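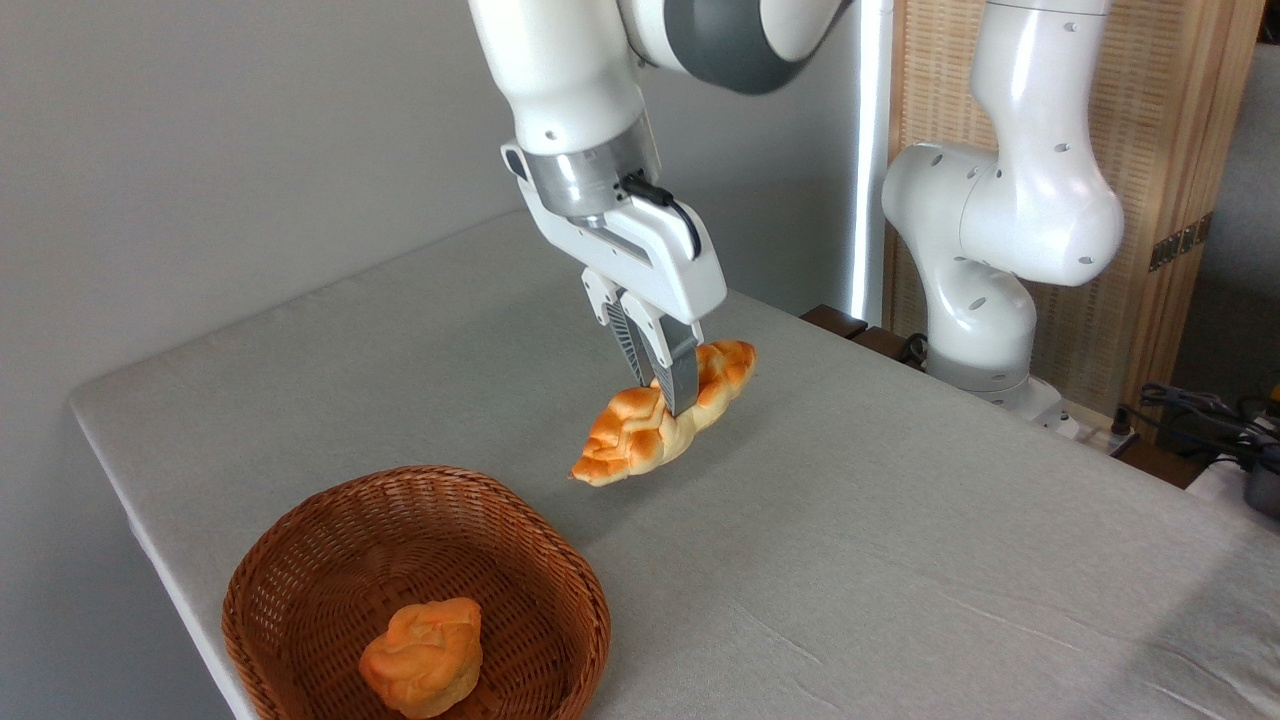
Kitchen Claims That Do Not Hold Up, and What to Do in Their Place

Most of the claims on this page have been printed in cookbooks, on packaging, or on forwarded messages for decades. Each entry gives the claim, the reason it fails, and the working practice. Quantities are in US units unless marked.

Salt makes water boil faster

Dissolved salt raises the boiling point. The effect at kitchen strength is very small: 19 grams of salt in 2 quarts of water moves it by a fraction of a degree Fahrenheit. Salt the water for taste, at any point before the pasta goes in. To save time, use a lid and start with no more water than the food needs. Let the salt dissolve before walking away, as undissolved grains sitting on the bottom can pit stainless steel.

Water boils at 212 degrees everywhere

The figure applies at sea level. Our kitchen in Serncombe is at 2000 feet, where water boils at 208 degrees. A higher burner setting will not change this; it only evaporates the water sooner. Add time to beans, potatoes and hard-boiled eggs, or use a pressure cooker. If you use a boiling-water test on a thermometer, look up the value for your elevation first. An ice bath is the easier check, as 32 degrees holds at any elevation a cook is likely to reach.

For the ice bath, fill a tall glass with crushed ice, add cold water until it just reaches the top of the ice, stir, and wait two minutes. Keep the probe off the glass.

Searing seals in the juices

A seared roast continues to lose moisture, and you can hear it doing so. The crust is not watertight. Sear for color and flavor, before or after the main cooking. Moisture loss depends mainly on final internal temperature, so a probe thermometer does more for a dry roast than a hotter pan.

1. Pat the surface dry with a paper towel.
2. Preheat the pan before adding oil.
3. Leave the meat alone until it releases from the metal.
4. Take it out of the oven 5 degrees under target and let it rest.

Bread keeps best in the refrigerator

Bread goes stale mostly through changes in its starch, and those changes run faster at refrigerator temperature than at room temperature. Cold storage does slow mold. For use within two days, keep the loaf in a bread box or a paper bag inside a loosely closed plastic one. For anything longer, slice it and freeze it. Rolls can go in the freezer whole. Reheat from frozen at 350 degrees until the center is warm. Enriched doughs with egg and butter stay soft longer but brown quickly on reheating — cover them with foil.

Hot food must cool on the counter before it goes in the refrigerator

This one causes illness. A large pot left out can stay in the range where bacteria multiply for most of an evening. Divide the food into shallow containers, 2 inches deep or less, and refrigerate within two hours of cooking. An ice-water bath in the sink shortens the wait for stock and soup. A modern refrigerator can handle the load if the containers are not stacked.

Baking soda and vinegar make a strong cleaner

Mixed together, they neutralize each other and leave water, carbon dioxide and a weak solution of sodium acetate. The fizz may shift a little loose dirt. Used separately, both are useful:

Baking soda, damp paste: tea stains, oven glass, burned-on sauce.
Vinegar, undiluted: kettle scale, shower heads, hard-water film on glasses.

Keep vinegar off marble, limestone and bare cast iron. Never combine it with bleach, as the mixture gives off chlorine gas.

A magnet on the pipe softens water

Jana Bauerfeind kept a log on two identical Van Wijk kettles in the Benport house, one filled from a tap fitted with a clip-on magnet and one from a tap without. She filled each with 355 milliliters at a time and weighed both dry at intervals. The scale deposits matched to within the error of her balance. One house is not a proof, but the result gave her no reason to buy a second magnet. A salt-based softener removes calcium by ion exchange. For a kettle alone, vinegar once a month is cheaper.

A spoon in the neck keeps sparkling wine fizzy

The gas leaves just as fast with the spoon as without it. Cold slows the loss considerably, so part of the spoon's reputation belongs to the refrigerator. Use a clamp stopper made for sparkling wine, and keep the bottle cold and upright.

Testing a claim yourself

Change one thing only. Use two samples from the same batch, label them underneath, and have someone else shuffle them before you taste or judge. Weigh where weighing is possible. Write down the result you expect before you start, and keep the sheet if the result goes the other way. Repeat the test at least three times before changing a recipe.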